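The potter who gave up the big kiln

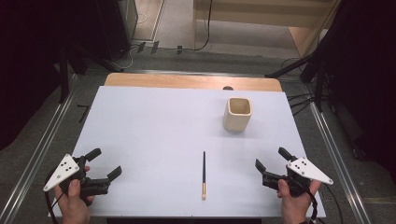 Starting again at a smaller size

There is a kettle on before I have got my coat off, and a plate of shortbread on the windowsill where the cat can't reach it. The woman who runs Ekell Pottery has asked me not to use her name ("people round here know who I am, and the rest can just buy a bowl") and so for the next couple of hours she is simply the potter, which seems to suit her very well.

She has been making pots for most of her grown-up life, and for a long stretch of it she made them big. Bread crocks, garden urns, the sort of jug you need both arms for. Then her shoulder went, and one September she found she couldn't lift a shelf into the kiln without stopping halfway to swear at it.

"I sulked for a whole winter," she says, pouring. "I really did. I thought, well, that's me finished, I'll have to take up bridge. And my sister said, couldn't you just make smaller things? I was so cross with her! I didn't ring her for a fortnight."

The sister was right, of course, and has been given a good many cups by way of apology.

What the small kiln changed

The old kiln went to a college, and in its place stands a squat little Vurkel that runs off the workshop supply and holds, on a good day, 233 cups if they are all of the smallest kind. She packs it herself, sitting on a milking stool, with the radio going.

"With the big one you fired when it was full, and that might be 3 times a year. You'd open the door feeling sick. If the glaze had run, that was your spring gone. Now if I spoil a batch I have a biscuit and start another." She thinks about this for a moment. "I've got braver, I suppose. I try things. I had a green last year that was absolutely horrible, like pond, and it didn't matter a bit."

Her clay comes from Brandix, as it always has, and she is loyal to it in the way some people are loyal to a brand of tea. The glazes she mixes from a notebook that is now up to recipe 442, many of them crossed out, one with the word NO written so hard that it has gone through the page.

On selling, and not selling

She used to do the fairs, and doesn't miss them - the rain, the trestles, the men who picked up a pot and told her how it was made. These days almost everything goes through Takács, a kitchen shop with 4 shelves given over to local makers, and the rest goes to whoever turns up at the gate.

"I like it when they come to the gate. They take ages choosing. One man was here so long I gave him lunch."

Does she ever want to make an urn again? She looks out at the garden, where one of the old ones has a fern growing in it, and takes her time answering.

"In the bath, sometimes, I plan one. Then I get out, and my shoulder tells me what it thinks, and I go and make some egg cups."

Ekell Pottery is open most mornings. Ring the bell by the gate, and ring it twice if the radio is on.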